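Fambridge Home Guide
Section 3: Setting up a sorting table

This is my favorite section of the whole guide! A sorting table is where shopping, small gifts and the bits from the bottom of your bag all come together before they go to their proper homes. Any table against a wall will do, and you can be up and running in minutes.

3.1 Preparing the table

1. Wipe the tablecloth and let it dry. A printed one is fine – the busier and fruitier the better, if you ask me.
2. Stand your bags along the wall, tallest in the middle. Paper bags with handles stay up nicely with a neighbor on each side.
3. Spread a towel or a soft cloth in front of the bags. Small things go on it so they don't slide off or roll away.
4. Put boxes, tins and the big tissue pack at the front edge of the cloth, where you can reach them without leaning over everything else.

Note: Leave the cloth a bit rumpled. The folds hold little packets in place wonderfully.
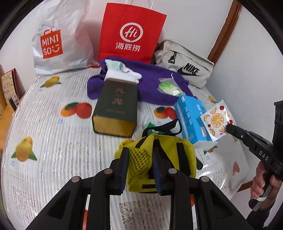
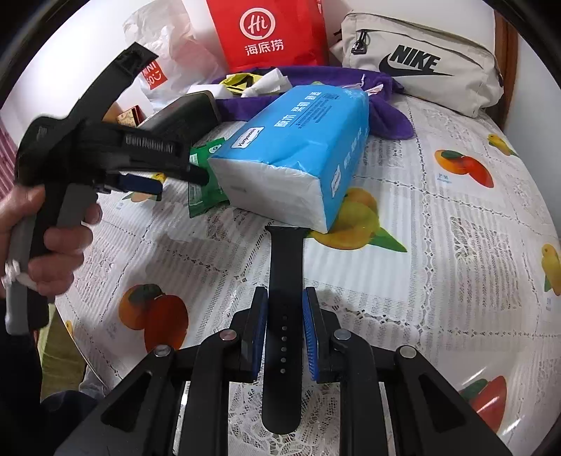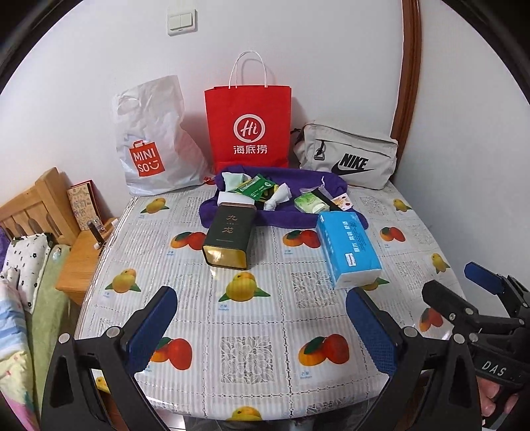 Fig. 3-1. Purple cloth laid out, with the red paper bag at the back and a blue box toward the front (all three views).

3.2 Sorting

1. Start with food. Fresh vegetables go straight to the fridge, and tea and snacks go to the pantry.
2. Next, gather straps, cords and chargers. Lay each strap out flat before you coil it. It's so satisfying to see a tangle turn into a neat little row!
3. Fold the shopping bags you want to keep and slip them inside the biggest one.
4. Shake out the cloth last, over the sink.

Caution: Don't stack anything heavy on a tea tin or a soft pack of tissues. Tins dent, and the tissues never puff up again.

Caution: Keep power banks away from damp cloths and leafy greens.

Note: Kandus trays (see page 55) fit neatly under the front edge of the cloth if you'd like a firmer base. For folding paper bags with rope handles, see page 208.

Section revised by Hok-lam Tang, 7 June 2023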